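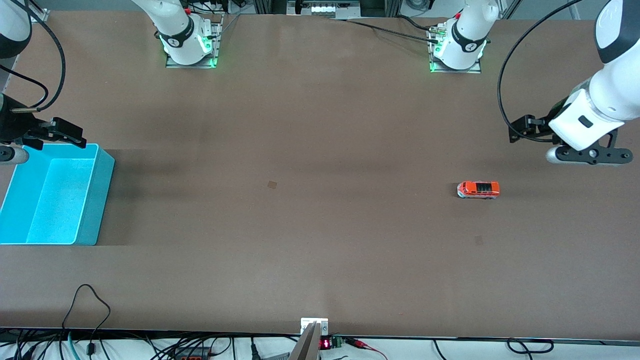 Home | Modules | Handouts | Glossary | Contact

Handout 3: Sorting Small Items into Open Bins
Household Organization, Part 1
Reading time: 4 minutes

Course lead: Dilani Roy. Notes revised by Kasun Herath.

1. Terms

A bin is an open-topped container with rigid walls. The rim is the upper edge. The footprint is the area the base occupies on the table or shelf. The clear zone is the part of the tabletop kept free for items not yet sorted.

Footprint and rim size are often different. Most molded bins taper toward the base, so shelf spacing is set by the rim. Measure both and record the larger figure.

2. Volume

Interior volume is length times width times depth, measured inside the walls. A bin 12 inches on each side holds 1,728 cubic inches. Usable volume is lower. Toy cars, vans and similar hard shapes leave gaps between them, and a bin filled to the rim cannot be stacked or carried level.

For the exercise, stop filling one inch below the rim.

3. Table layout

Place the bin at one side of the table, long edge parallel to the table edge. Unsorted items go on the opposite side. The middle stays open as the clear zone. A bin placed in the center forces the sorter to reach over it and shortens the working area on both sides.

Use a plain tabletop. Patterned cloths hide small parts — wheels and loose trim in particular.

4. Procedure

Take one item at a time. Check it for loose parts before it goes in. Wheeled toys are laid on their side so that they do not roll when the bin is tilted. Lower the item past the rim before letting go. Heavy items go first, at the bottom.

Items with no assigned bin remain on the table until the end of the round. Do not open a second bin during a round.

5. Assignment

Sort one drawer at home using a single bin. Record the interior dimensions, the calculated volume and the fill height. Bring the sheet to the next session.

Related handouts
Handout 2: Measuring Shelves and Drawers
Handout 4: Labels and Label Placement
The Thambiah Method for Mixed Drawers
October Reading List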